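Home | Talks | Handouts | Contact

Moving With Small Children: Speaker Notes
Devville Public Library, Room 308, 9/7/24

Start on time even if people are still finding chairs. Say where the restrooms are. Handouts are at the back and there are 68 of them, so ask couples to share one.

Opening point. Most families pack the kitchen first and the children's rooms last, usually the night before. The talk is about doing the child's room in stages over three weeks. Ask who is moving this month and who is just thinking about it. If most are just thinking about it, spend longer on the lease section. 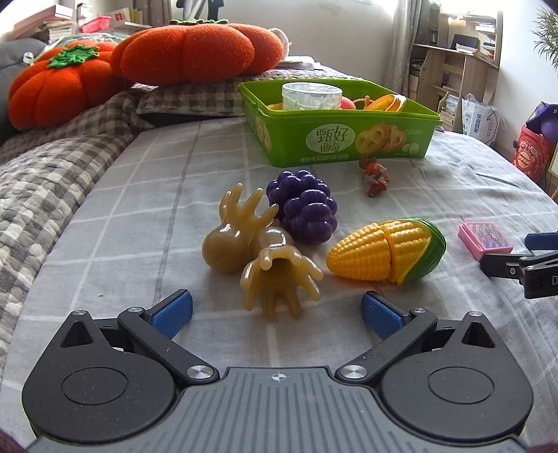
Bedding stays out until the morning of the move. Children under five sleep worse in a half-packed room, and a familiar sheet helps. Wash one full set a few days ahead and put it in a clear bag marked FIRST NIGHT. Any pattern will do, and a plain one like the light gray with the white grid is easy to match if a pillowcase goes missing. The bag rides in the car and stays off the truck. Pause for questions on mattresses. The short answer is to buy the mattress cover; the thin plastic ones tear on stair rails.

Next, toys. Do not sort toys with the child in the room on the first pass. Take out broken pieces and anything missing its parts. On the second pass the child picks what goes in the last box, and you don't argue with the choices. Keep that box small enough for an adult to carry with one arm.

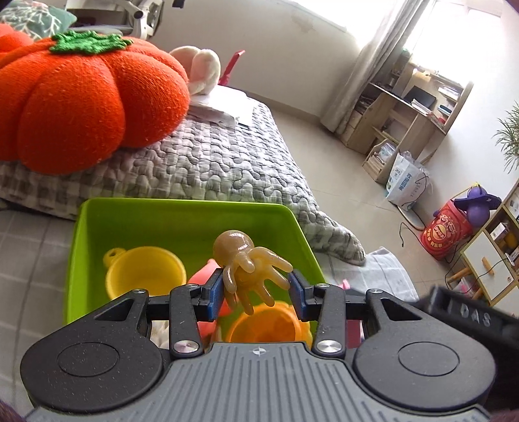 By the Zarkemo Tenant Education Desk

Cups, soft toys and bath toys can all share an open bin until the last day. A lime-green one is hard to lose in a room full of brown cardboard. Tape does not hold well over an open bin, so use a pillowcase pulled over the top.

Lease section. Read the move-out clause aloud from the handout. Point out the line about wall anchors. Landlords in Devville differ on whether the tenant patches the holes, and people should get the answer in writing. Same for window guards. If someone asks about the Bumine buildings, say we can't speak to a particular lease and give them the desk number.

Truck or no truck? About 74 boxes is what we plan for with a two-bedroom apartment. Fewer than that and a cargo van with two trips may cost less. Ask about mileage before signing.

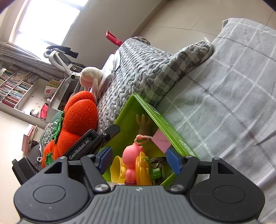 Zarkemo Talk Notes, No. 3

First evening in the new place. Set up the child's bed before anything else, including the television. Open the last box and let the child empty it on the floor. Dinner is whatever needs no pans. Check the smoke alarm and find the water shutoff while there is still daylight.

School records. The old school sends them only after the new one asks. Call the new office in June if the move is over the summer, because many close for July.

Close by pointing to the sign-up sheet for the Ansari Street session. Stack the chairs and return the remote to the front desk.

Contact the desk | © Zarkemo | Back to top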